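Ticket 7235: Blue markers drying out, Stangate meeting room
Site: Zetstead office, level 4
Category: Consumables / whiteboard
Priority: Low
Status: Resolved, monitoring
Opened: Mar 9, 2024

Reported fault
Blue whiteboard markers write faint grey-blue within a fortnight of opening. Black and red from the same cupboard are normal. Board is the Clindeck wall unit, installed in October.

Log

Entry 1. Tested 23 blue markers from the cupboard on the Clindeck board. 7 gave a broken or faint line. The rest wrote at full colour.

Entry 2. Repeated the test with the faint markers on the older Galli board next door. Same result on both. Board surface ruled out.

Entry 3. Checked storage. Blue stock was standing in a mug, tip up. Black and red were lying flat in the drawer. Moved all blue stock to the drawer.

Entry 4. Laid the faint markers flat, caps on, for 35 hours. 4 recovered to a usable line. The others did not and went in the bin.

Entry 5. Requester asked whether the caps were at fault. Pressed each cap on until it clicked and tried to pull it off with light force. No loose caps found. One had a hairline split at the rim and was thrown out with its marker.

Entry 6. Board cleaner residue can clog a tip and look like a dry marker. Wiped the Clindeck board with water and a dry cloth, then retested two of the good markers. No change in line strength.

Resolution
Storage position is the probable cause. Mug removed from the room. Label on the drawer now reads "Markers flat, caps on".

Follow-up
Recheck blue stock at the next cupboard count. If faint lines come back with flat storage, raise a new ticket against the supplier batch and quote this one.

Attachment 1

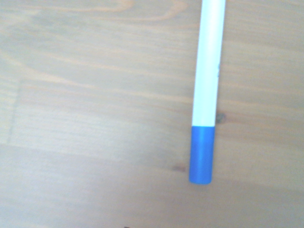

Blue-capped marker lying on table, cap on.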